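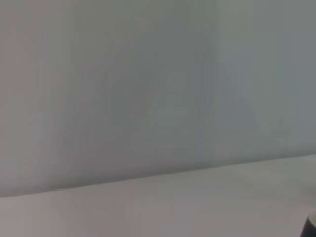 April 8, 2018

Colour-matching for the Nina hangings, continued. Radomír wants the large undyed wool to sit next to the madder pieces without looking yellow, so most of the morning went on scouring again.

Bath 1: 600 g of the Usau fleece yarn in soft water, 30 ml of the neutral soap, brought up slowly and held for 135 minutes. Left to cool in the pot with the lid on. Rinse water was still cloudy at the third change, so I gave it two more. The skeins tied with cotton came out fine. The two tied with their own ends had tangled at the cross and took most of an hour to sort out. Tie everything with cotton from now on, in figure eights, loose.

Bath 2: the Mollis yarn, same weight, same soap, shorter time. It has less grease in it to begin with and felts if you so much as look at it. Clean after two rinses. Slightly harsher to the touch than last time but I don't think the soap did that — the whole batch felt dry when it arrived.

Mordant: alum at 9 per cent of dry weight on both. I know the notes from July say to go higher. Those were for the cochineal and we got a sticky hand from it. Hernán has the July samples in his drawer if anyone wants to feel the difference.

Madder: ground root from the new sack, soaked overnight, then into the bath through a stocking. Kept the heat low. Past that point the brown comes up and it won't go back down again. First skein out is a good brick orange, the second a shade redder. The third was put in late and is paler all along one side where it lay against the pot. Keep it for the sample cards, it is no use for the hangings.

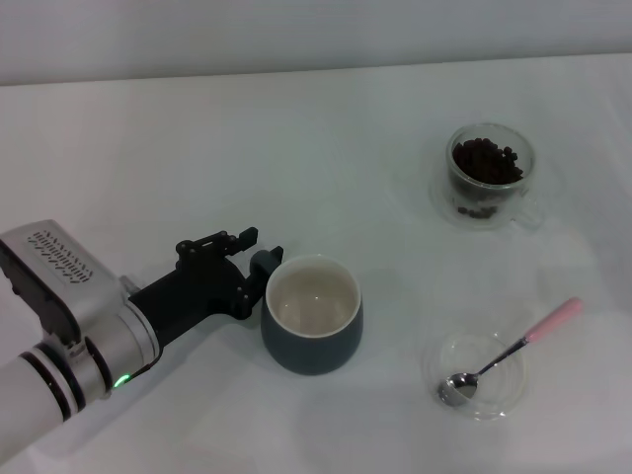
Natural Dye Group, Pesier Textile Workshop

Afternoon: wash and light tests.

Cut a length from each skein and knotted them onto card, one half covered with foil. Cards go in the south window and stay there until the autumn. Please don't move them to water the plants.

Wash test on the first two madder skeins, wool only, no cotton strip because we've run out. Some colour came off in the first wash, hardly any in the second. A splash of vinegar in the rinse pushed it towards orange, as it always does, and Radomír prefers it without. We'll leave the vinegar out.

The undyed Usau against the madder still looks yellow to me in daylight and perfectly all right under the lamps. Hernán says the hangings will be seen by lamplight anyway. Radomír says they won't, the hall has windows down one side. Needs settling before we scour the rest of the fleece yarn.

To do:
Order cotton tape and multifibre strip
Filter and keep the madder exhaust for a second bath, it still has plenty in it
New label for the alum tub, the old one has washed off
Ask the mill whether the next Mollis lot can come in hanks
Descale the big pot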